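Looking after the spoon cell: your questions, my answers

I get asked the same things every time a new group starts on the two-armed table cell at Plenbridge, so I've finally typed them up. I'm the person who sets it up in the morning and puts it right when it sulks. If your question isn't on the list, come and find me, or leave a note in the log. Last tidied up on 18th May.

Who do I ask before changing anything?

Me first, then Essam Tawfik if it's anything electrical. Kamol Rattanakul looks after the software side and the booking sheet. Please don't ask Kamol to hold a spanner, he'll say yes and then we'll both be sorry.

How long does the morning set-up take?

If the last person left it properly, 11 minutes. If they didn't, all bets are off! The order is: power to the arms, wait for both to report in, wipe the table, run the homing routine with the table clear, then check the fingers. Only after that do the utensils come out. I know it's tempting to lay everything out while the arms are waking up, but homing swings both of them low over the table and I've picked enough cutlery off the floor for one lifetime.

What do you mean by "check the fingers"?

The orange fingers are the bit that wears. Take one between your own finger and thumb (arm paused, please) and wiggle it. A little give at the tip is fine. Any movement at the root means the screw has backed off. Nip it up with the short driver in the Holanda toolbox and wiggle again. Then look along the inside face for shiny patches. A finger that's gone shiny will hold a wooden handle perfectly well and let go of a smooth one halfway across the table, which drives people mad because they go looking for the fault in the program.

How often do the fingers get changed?

Every 525 picks, whether they look worn or not. We used to go by eye and we were hopeless at it. The counter is on the cell's start screen, and you reset it yourself when you fit the new pair. Change both fingers on a gripper together, even if one looks lovely. Spares come from Vumudstead in bags, and the empty bag goes in my tray so I know to reorder.

Can I fit the fingers myself?

Yes, and I'd like more people to be able to! Pause the arm, press the stop button as well, roll the cover up and undo the root screw. Slide the old finger off and the new one on until it seats, do up the screw, roll the cover back down. Then release the stop and run open–close nine times with nothing in the grip. Listen while it does it. A healthy pair closes with one soft tap. Two taps means one side is arriving early, so take it off and seat it again.

Why do you fuss so much about how the utensils are laid out? 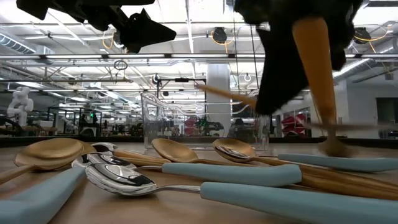
Most of the calls I get about "bad grips" come down to the starting pile, so it's worth a few minutes of your time. The sorting job needs a proper jumble, with things lying over and across each other, and people who are neat by nature find this surprisingly hard. They line the handles up like a canteen drawer and then the arms learn nothing useful. What I want is gold and silver mixed together, pale blue handles going one way and wooden ones another, and at least one awkward pair like the silver spoon sitting with its bowl inside a gold one on the right. Nested bowls are the best test of finger alignment I know. If the fingers are even, the tips can get in beside one handle and leave its neighbour alone. If they're out, you lift both spoons and usually drop the pair. So when somebody tells me the gripper has "gone funny", I nest two spoons and watch before I open any cover.

Do the shiny spoons cause trouble?

They can. A polished bowl is a little mirror, and if it's pointing at the ceiling lights it'll throw a bright spot straight at whatever is looking at it. The gold ones with the matt finish are much kinder. I don't take the shiny ones out, I just wipe the fingerprints off and make sure the exposure check has been run since the lights went on. If detections start flickering mid-session, turn one spoon over and see whether it stops. If it does, run the exposure check again and carry on.

What should I clean the table with?

A barely damp cloth, then a dry one. No spray polish, ever. Somebody used it last December and the spoons slid about like curling stones for a week, so every grip was a chase. The acrylic container at the back gets the soft cloth from the drawer and nothing else, because paper towel scratches it.

The arm stopped just above the table. Is it broken?

Probably not. Nine times in ten the height setting is stale. If the table has been leaned on, shoved or had a box dropped on it, the arm's idea of where the wood is will be slightly wrong, and it will either hover or press. Clear the table and run the touch-off routine at the slow setting. If it stops short again after that, write down the message exactly as it appears and fetch me. "It said error" is not a message!

What about the black cover on the gripper?

It keeps crumbs and fluff out of the works and stops the cables snagging, so please don't run without it. Check that it isn't creeping down towards the fingers — a baggy cover can get nipped when they close. Roll it back up, refasten it, done. While you're there, look at the cable bundle and see that it has slack at full reach. Tight cables are how we lost a connector in December, and Essam still brings it up.

Does anything need greasing?

Only the gripper slides, only every 200 hours, and only by me or Essam. We use a dab of Brulum on a cotton bud. More is worse, as it creeps down to the finger faces and you're back to dropping spoons.

I've got both arms tangled up. What now?

Hit stop and leave your hands out of it. Ring me. Please don't try to jog one arm away on its own, however obvious the direction looks from where you're standing. I'll release them one at a time, and we'll home both again with the table clear before you go on.

How should I leave it at the end of the day?

Arms parked, utensils off the table and counted back into their box, stop button in, log filled in. Put the finger count in the log even if it hasn't changed much. And if something rattled, squeaked or made a smell, write that down too. I'd much rather read about a squeak today than meet it as a seized slide next month.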